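브로네오, 여름맞이 원목 문 관리 캠페인 '우리 집 문 돌보기' 시작합니다

2025년 7월

안녕하세요, 그리드빌에서 목재용 오일과 왁스를 만드는 브로네오입니다. 보도자료라고 하면 다들 딱딱하게 쓰시던데, 저는 그런 글은 쓰다가 제가 먼저 졸아서요. 그냥 평소 말투로 쓰겠습니다. 기자님들, 편하게 고쳐 쓰셔도 됩니다!

저희가 이번 달부터 10월 말까지 '우리 집 문 돌보기'라는 캠페인을 합니다. 이름 그대로예요. 집에 있는 나무 문을 한 번씩 들여다보고, 닦고, 조이고, 필요하면 오일도 먹여 주자는 겁니다. 식탁이나 마루는 그렇게들 아끼시면서 문은 십 년 넘게 걸레질 한 번 안 해 주는 집이 정말 많거든요. (저희 집도 그랬습니다. 반성하고 있어요.)

왜 하필 여름이냐

장마철만 되면 저희 상담 창구에 문 얘기가 쏟아집니다. 욕실 옆 방문이 안 닫힌다, 문틀에 쓸려서 소리가 난다, 아래쪽이 거뭇거뭇해졌다. 나무는 습기를 먹으면 늘어나고 마르면 줄어듭니다. 늘 열고 닫는 문은 그 차이가 바로 손에 느껴지죠. 급한 마음에 대패부터 드시는 분들이 계신데, 조금만 참아 주세요. 장마 때 깎아 놓은 문은 겨울에 틈이 벌어져서 찬바람이 솔솔 들어옵니다. 먼저 경첩 나사가 헐거운지 보고, 방을 며칠 말려 보고, 그래도 걸리면 그때 사포로 살살 미는 게 순서입니다.

문 한 짝에 들이는 시간은 50분이면 넉넉합니다. 주말 아침에 커피 내려놓고 시작하시면 점심 전에 방문 두 짝은 끝나요.

저희가 권하는 순서

먼저 마른 솔입니다. 물걸레부터 대면 홈에 쌓인 먼지가 그대로 뭉쳐서 나중에 파내야 해요. 안 쓰는 페인트 붓이 딱 좋습니다. 위에서 아래로, 몰딩 모서리까지 훑어 주세요.

그다음은 꼭 짠 천에 중성 세제를 아주 조금 묻혀서 닦습니다. 손잡이 둘레가 제일 더럽습니다. 손기름이 배어서 색이 진해져 있는데, 세게 문지르면 마감이 벗겨지니까 천을 잠깐 대고 있다가 닦아 내세요. 금속 손잡이는 따로 마른 천으로 물기를 걷어 주시고요.

양각 패널로 나뉜 문은 평평한 문보다 손이 더 갑니다. 경사진 모서리를 따라 닦은 다음 옆에서 빛을 비춰 보면 덜 닦인 데가 금방 보여요. 저는 휴대폰 손전등을 씁니다.
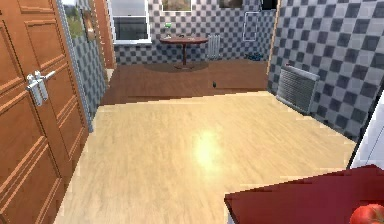

오일을 먹일 때

주황빛이 도는 따뜻한 갈색 문에는 투명 오일을 추천합니다. 색이 든 제품을 쓰면 생각보다 붉어져서 깜짝 놀라는 분들이 계세요. 문 윗면처럼 안 보이는 데에 먼저 발라 보고 하룻밤 두었다가 결정하세요. 그리고 오일은 마감 도장이 두껍게 올라간 문에는 스며들지 않습니다. 물방울을 떨어뜨려 봐서 한참 동그랗게 맺혀 있으면 오일 말고 왁스로 가시면 됩니다.

바를 때는 얇게, 결을 따라서요. 남은 오일은 반드시 닦아 내시고, 쓰고 난 천은 물에 적셔서 펼쳐 말린 뒤에 버려 주세요. 기름 묻은 천을 뭉쳐 두면 저절로 불이 날 수 있습니다. 이건 농담 빼고 드리는 말씀입니다.

무료 체험 꾸러미와 방문 점검

캠페인 기간에 체험 꾸러미 3,000개를 무료로 나눠 드립니다. 투명 오일 작은 병, 왁스 한 통, 면 천, 모서리용 솔이 들어 있어요. 그리드빌 매장과 협력 철물점 9곳에서 받으실 수 있고, 한 집에 하나씩입니다. 동나면 끝이니까 조금 서둘러 주세요!

방문 점검도 있습니다. 창호 수리를 오래 해 온 자이스왈 공방 기술자들이 직접 댁에 가서 경첩과 손잡이, 문틀 상태를 봐 드려요. 신청하신 댁 중 52가구를 추첨하고, 점검비는 저희가 냅니다. 다만 부품을 갈아야 하면 부품값은 따로 받습니다. 셋집에 사시는 분은 집주인 동의를 먼저 받아 주시고요.

새 왁스 '클롤스카' 이야기도 조금만

네, 보도자료니까 제품 얘기도 해야죠. 이번 캠페인에 맞춰 무향 왁스 '클롤스카'를 내놓습니다. 예전 왁스는 냄새가 세서 바르고 나면 창문을 종일 열어 놔야 한다는 말씀을 많이 들었어요. 장마철에 창문을 어떻게 종일 열어 둡니까! 그래서 향료를 빼고, 여름에도 너무 무르지 않게 굳기를 조절했습니다. 개발팀이 시제품을 들고 올 때마다 사무실 문이 하나씩 반들반들해져서, 지금은 더 바를 문이 없습니다. 매장에서는 이번 달부터 살 수 있고, 온라인 판매는 준비되는 대로 다시 알려 드릴게요.

신청과 취재 문의

체험 꾸러미는 신청 없이 매장에서 바로 받으시면 되고, 방문 점검은 그리드빌 매장 접수대나 브로네오 홈페이지의 캠페인 게시판에서 신청받습니다. 문 사진을 한두 장 같이 올려 주시면 기술자들이 공구 챙기기가 한결 편합니다. 취재나 제품 대여는 브로네오 홍보팀으로 연락 주세요. 오일 바르는 과정을 찍고 싶으시면 매장 작업대를 비워 놓겠습니다. 옷은 버려도 되는 걸로 입고 오세요.

브로네오 홍보팀 드림

최종 수정: 배포 당일, 협력 철물점 안내 문구 수정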